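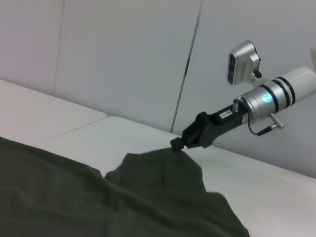 Attachment 1, right wrist camera side. Green cloth held at the peak.

Ticket: Folding task, hand-guided demos rejected after upload
Opened by: Lâm Ngô
Date: January 10, 2023
Station: Festorlow, two arms
Software: Clarkari recorder
Status: Open, waiting for reply

Problem

I teach the folding task by hand guiding. I hold both arms and move them through the fold, and the recorder saves the joint positions. Of 12 demos this morning, the check after upload refused 9. The message is always the same: "gripper state missing, right". The left side has no complaint.

When I replay a refused demo, the right arm goes to the correct place but the fingers stay open. So the movement is stored and the closing is not.

What I tried

1. Restarted the recorder and loaded the Skinum profile again. No change.

2. Unplugged the right gripper cable at the small connector and plugged it in again. After this, two demos were accepted and then the error came back.

3. Stopped hand guiding and used remote control for the same fold. I closed the right gripper on the upper right corner of the cloth and kept the left one open near the other corner. This one was accepted.
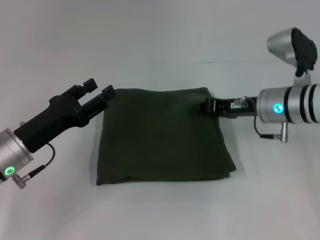 4. Compared the two log files. With remote control the close command has its own line. With hand guiding I close the gripper with the button on the wrist, and in the refused files there is no line for the button. The gap in the log is almost 140 ms each time.

5. Repeated the hand guiding with a long press on the button. Accepted. With a short press it is refused again.

Reply from Merle Tautahi

Thank you, the comparison in step 4 helps a lot. Please set the button filter to 10 ms in the profile and record again with a short press. Please also send one picture of the shirt from close, I want to check the fabric before I ask for the same fold at our station.

Reply from Lâm Ngô

I changed the filter. First short press was accepted, I will do the full set tomorrow before I say it is solved. The picture is attached. Should I delete the refused demos or keep them for Đồng? 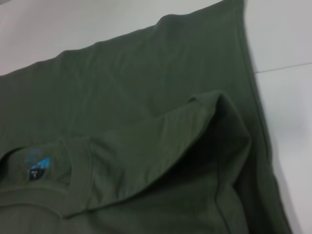

Attachment 3, the shirt from close, with collar and blue print.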